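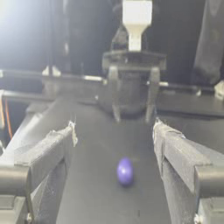
A small purple ball on the dark grey work surface.

Participants wanted: sorting and describing small objects

Lirent is looking for adults to take part in a paid study of how people group everyday items by colour and shape. The study runs through October at our rooms on Trunel Street. You don't need any experience or training.

What you'll do

You'll sit at a table with a tray of small items. There are 149 in the full set, and each person gets a selection of 30. They include balls, blocks, fruit and vegetables, kitchen utensils and lids. You put them into groups in whatever way makes sense to you, then tell us what you would call each group. After that we mix them up and ask you to do it again, this time by colour only.

The last part is a naming task. You pick up one item at a time and say what it is in your own words. Short answers are fine.

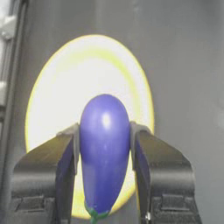
We are especially interested in items that get more than one name. An eggplant might go down as an eggplant, an aubergine or a brinjal, and its colour as purple, violet or nearly blue. All of these are useful to us, so please use the word you would use at home. If you speak another language at home, you can give that word as well and we'll write it down.

A session takes 90 minutes with a break in the middle. Tea, coffee and biscuits are provided.

Who can apply

You must be 18 or over and able to handle small items comfortably. Glasses and contact lenses are fine. Colour-blind participants are welcome – please tell us when you apply, as we record those results separately. Anyone who took part in the Irka pilot can't take part again.

Payment

$45 per session, paid by bank transfer. We can also cover parking or a return bus fare if you keep the receipt.

How to apply

Write to Fidelina Flores, Lirent, 171 Trunel Street, or leave your details at the front desk. Include your first name, a phone number and whether mornings or afternoons suit you better. There are 13 places left in the morning group and more in the afternoon.

Applications close October 8, 2020. The entrance is at the side of the building – ring the lower bell.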